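The Naswood Road Raffle

I should say up front that I never win things. I once bought 60 tickets in a meat tray draw and went home with the pen I'd filled them in with, and only by accident. So when the phone rang on a Friday and a man said, "This is Detlef Ruppert from the Graltstead Community Hall," I assumed I'd left my umbrella there again.

"You've got first prize," he said.

"First prize in what?"

He sounded a bit hurt. It was the winter raffle, apparently, and I'd bought ticket 412 off my neighbour Wyn Samuel in February, mostly so she'd stop standing in my doorway letting the cold in.

"What is it?" I asked.

"You'll want to bring the ute," said Detlef.

I don't own a ute. Wyn does, though, so over we went, her driving and me holding the dog. She'd lived in Naswood her whole life and had something to say about every letterbox between there and Graltstead. That one was a cheat at cards. That one had married the Lammers boy and then, quite sensibly, un-married him.

"And you never bought a ticket for yourself?" I asked her.

"I bought ten," she said, and changed gears harder than she needed to.

Detlef met us at the side door with his good jacket on. He shook my hand, then shook it again for the newsletter, and led us past the stacked chairs to something under a bedsheet. He whipped the sheet off – you could tell he'd practised – and said, "There she is. The Zurenix."

I looked at Wyn. Wyn looked at the dog. 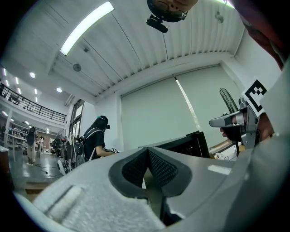

The curved shell and the dark mesh in the opening.

"It's lovely," I said. "What does it do?"

Detlef opened his mouth and shut it again. He said the donor had been very generous. He said it was worth over 1000 dollars, new. He said there had been a booklet, and he patted both his pockets as if it might be in there with his keys.

"My aunt had one," said Wyn.

We both turned around. She'd gone pink right up to her hairline.

"She had it in the sunroom. I used to sit by it after school and she'd bring me toast. I don't know what it did either. I just liked it."

Well. Ten tickets! She could have said so at any point in the last twenty kilometres, instead of telling me about the letterboxes.

So we loaded it up, the three of us, with the bedsheet tucked around it, and I signed Detlef's form. On the way home I told her my place was too small for it and would she mind, just for now, having it at hers.

"Just for now," said Wyn.

She drove the rest of the way at 60, and when we got in she made me toast.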